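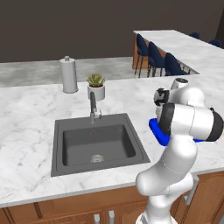

Figure 3. Rendered view: white arm beside a marble countertop, dark gray sink, blue object under the gripper.

Original Research | Combat Sports | Coaching

4. What the corner says, and what the boxer hears

The rest period is one minute. Less, really, once the stool is in and the mouthguard is out. We wanted to know how much of the coach's talk in that minute survives into the next round. Earlier work on this is thin and mostly asks coaches, who remember the advice they meant to give.

4.1 Boxers and bouts

17 amateur boxers, all from the Hesach and Brevico gyms, all with at least one full season behind them. Sparring bouts, 3 rounds each, normal headgear. Two coaches worked every corner (Kha Trịnh at Hesach, Miroslava Hudec at Brevico), so coach and gym can't be pulled apart here. We know. See the limits at the end of the section.

Both coaches wore a small clip-on microphone. No script. We asked them to work the corner as they would on a club night, and apart from one early session at Brevico where Hudec kept stopping to ask if the recorder was on, they did. That session is left out.

Boxers were stopped as they stepped off the ring apron after the last bell and asked one thing: what did your corner tell you? Once per rest period, first then second. Answers taken down word for word by Ngọc Kiều, who had not heard the corner talk.

4.2 Coding

Corner talk was cut into single instructions. "Hands up, and step left after the jab" counts as two. Praise, breathing reminders and water were coded apart and do not enter the recall score. Swearing dropped unless it carried an instruction, which it did more often than expected.

Each instruction then got a type: defense, footwork, punch choice, pace, or opponent reading. 5 types. A sixth, "general will" (come on, dig in, want it more), was tried and given up, the coders could not agree on where it started. Liên Tăng and Ya-wen Ko coded everything separately and settled disagreements by talking. Most disagreements were between pace and punch choice. "Busy" is the word that caused the trouble. To Trịnh it means throw more. To Hudec it means move the lead hand and feint, and she will say it to a boxer who is already throwing plenty. Coded by coach, in the end.

4.3 Recall

Short lists did better. When the coach gave 4 instructions or fewer, boxers usually gave back the main one in close to the coach's own words. Past that, recall fell away and what came back was often the first thing said or the last, with the middle gone. Same pattern in both gyms.

Punch choice was remembered best. Footwork worst, and by a clear margin. Several boxers reported a footwork instruction as a punch instruction: told to turn out to the left after the right hand, they recalled only "throw the right hand". This matters. A boxer who keeps half of that one stays in front of the counter.

Opponent readings ("he drops it when he resets") were a mixed bag. Remembered well if the boxer had noticed the same thing already, and hardly at all if not. We did not plan to ask about noticing, it came up in the answers, so treat this as a lead and no more.

Second rest period was worse than the first across the board. Tiredness is the obvious reading. But coaches also talked faster and longer in the second, so the two are tangled togehter.

4.4 Use in the ring

Recall isn't use. Video of the round after each rest was checked for the instructed action in the first minute. Some boxers did what they were told and could not report it later. Others recited it perfectly and did nothing of the kind. The second group was mostly the less experienced ones.

Trịnh's habit of touching the glove he wants used came up in this part of the coding. Instructions given with a touch were carried out more often than those without. He was not aware of doing it untill we showed him the tape.

4.5 Limits

Sparring is not a contest. No crowd, no points that count. Two coaches only. Asking boxers after the last bell means the first rest is remembered across a longer gap than the second, which should have hurt the first and did not. Southpaws were too few to split out. Recordings from the second gym have music under them in places and a few instructions were lost.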